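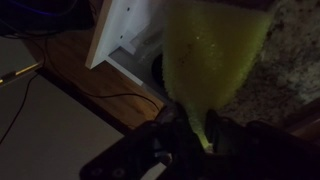
I have a soft spot for ugly colors, and I think the rest of you should too. I know, I know, beige sells houses. Every apartment I looked at this spring had the same gray floor and the same off-white walls, and the listings called them "calm," as if the walls had been wound up before. Then there's yellow-green. You know the one, somewhere between a tennis ball and a pear that needs another week, the color of that fuzzy cone up top. Put a bit of it in a room and your eye goes straight there, and you either grin or you get annoyed, and I'd call both of those a good result for one color.

I grew up in a house with a kitchen this exact shade. My parents didn't pick it, it came with the place, and for 15 years they talked about painting over it. They bought the paint twice! The cans sat in the basement until the lids rusted shut. When they did finally get to it (I was away at school by then) I came home for a weekend and felt like I'd walked in on the neighbors. It was a very nice cream. I can't picture it now to save my life, but I could match that old green for you from memory, down to the darker patch behind the stove.

So when I moved into my place on Cornen Street in March I went to the paint store with a plan. The guy at the counter pulled out the Wimadine fan deck, which has page after page of whites, and I flipped all the way to the back, where they keep the ones they're a little ashamed of. I found mine. It's called Lustness. I have no idea what that word is supposed to mean and I don't care, I'd have bought it for the name. He asked me if I was sure. Then he asked if it was for a kid's room. I've bought a lot of paint over the years and not once has anyone asked me if I was sure about eggshell.

That question is what gets me. We treat a strong color like a tattoo on the face, when it's a can of paint and a Sunday afternoon. If I hate it, I'll do it over. People will sign up for a couch the size of a boat, or knock out a wall, and then lose sleep over a hallway being too orange. A lot of that is the resale talk, I think. We've all been taught to live in our homes on behalf of the next owner, some stranger with no opinions who will turn up one day and be scared off by a door. I rent, for crying out loud, and I still caught myself wondering what "people" would think. (My landlord, for the record, said fine, as long as it goes back to white when I leave.)

The place I eat lunch most days, Văn, has a bathroom painted the pink of stomach medicine, floor to ceiling, pipes too. The food is great and the dining room is perfectly pleasant, and what does everybody talk about when they get back to the table? The pink. I've sent friends in there just to look. I couldn't tell you what's on the walls of the other restaurants on that block, and I've eaten in all of them.

I'm not telling you to do the whole house. I did 2 walls in the kitchen and left the rest alone, and I'll admit that at seven in the morning it can be a lot. My sister says it makes her look ill, and she has a point – it makes everyone look ill, so maybe keep it away from the bathroom mirror. A small room is a good start, or the inside of a closet if you're really nervous – you open the door, there it is, you shut it again. Buy the little sample pot. Go to the back of the deck, and when they ask if you're sure, say yes even if you aren't.

I've got half a can left over and I'm eyeing the radiator.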